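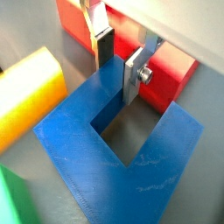 A recovered fault is still a fault

In April our assembly cell at Clinley pushed a part into its fixture at an angle and kept pushing. The arm was set to stop at 40 newtons. It stopped at 70. The fixture cracked along a print line, the operator pressed reset, and the cell went back to work with a spare. In the log the whole thing takes up one line: "Recovered."

I have a problem with that word, and I have been arguing about it at work ever since.

The cell does small insertion jobs with plastic blocks and a few metal brackets. It is slow and most of the parts cost next to nothing, so when it breaks something people shrug. I shrugged too. Then I went back through the log for the same message and found it had come up seven times before the crack, always on an insertion and always with the measured force over the limit. Each time the software backed the arm off, tried again from a slightly different angle, and got the part in. 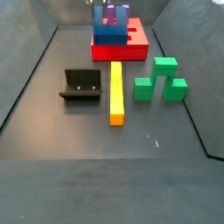 The cause was dull. After a tool change, the weight of the new fingers had been entered in the Lemevix controller, but the force sensor had not been zeroed again. It read low whenever the wrist was tilted. With the wrist straight down it read correctly, and that was how we tested it.

A technician can fix this in two minutes. What bothers me is how long we ran with it. The retry routine was written to keep the cell moving, and it did that very well. It also took a safety limit that had been exceeded and filed it next to dropped parts and missed grasps. Those are ordinary events. A limit that does not hold is a different kind of event, even if the part ends up where it should.

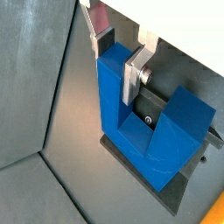
Hilde Bakker

People I respect disagree with me on this. Their argument is that a robot working in clutter has to be allowed to fail. If every hard contact calls a person over, you have bought an expensive way to keep a person standing next to a machine. I accept that for grasps. If the gripper closes on air, let it try again all afternoon.

But the force limit is there for hands as well as for fixtures. People reach into that cell to clear parts, with the arm in slow mode and the limit switched on, and they do it on the understanding that the number on the screen is real. For as long as that fault went unnoticed, it wasn't. I reached in myself more than once.

The supplier, Dalora, offered us an update that hides recovered events from the main screen by default. I understand why customers ask for this, since a screen full of yellow lines is tiring to look at. I turned it down.

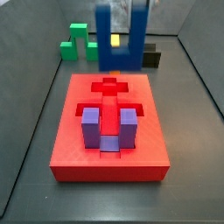
By Hilde Bakker, 28th July

What I want is modest. Any force reading over the limit should stop the arm and leave it stopped until somebody has written down why. The sensor check after a tool change should include tilted poses, and the cell should refuse to start without it. My colleague Gu has already put the second part in place on our cell. It adds a little time to a changeover and there have been complaints.

The first part is still being discussed. The objection is output, as it usually is. I would ask whoever makes that decision to clear a jam by hand first, with the arm powered, and then look at the log again.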